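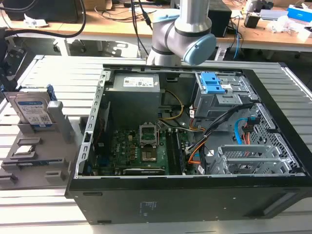

According to Oláh, the fog scene in episode 3 must not start before the smoke detectors of the hall are isolated, and this was missed on Thursday. Please read the list with that in mind.

Series "Sinville", studio set check before filming
Place: Isgate hall, stage side

1. Emergency exits free from inside and outside. OK.
Comment: the costume rail was again near the left door. Moved.

2. Balcony railing of the Poso house set, push test. NOT OK.
Comment: two screws are missing at the corner. No actor goes on the balcony until it is repaired. The quarrel scene can be filmed from the stairs.

3. Lamps over the ballroom, safety chains. OK.
Comment: the 1,000 watt lamps have chains, all closed.

4. Candles on the dinner table. OK with remark.
Comment: only the battery ones are allowed when the curtains are down. The director wishes real flame for the close shot, so I need to be asked first.

5. Fog machine and detectors. OPEN.
Comment: see top. The hall office must confirm in writing.

6. People on the set. OK.
Comment: the limit is 63 with crew. For the wedding scene the extras wait in the corridor.

7. Breakaway glass, stored separately and marked. OK.

Next check: before the evening call, points 2 and 5 only.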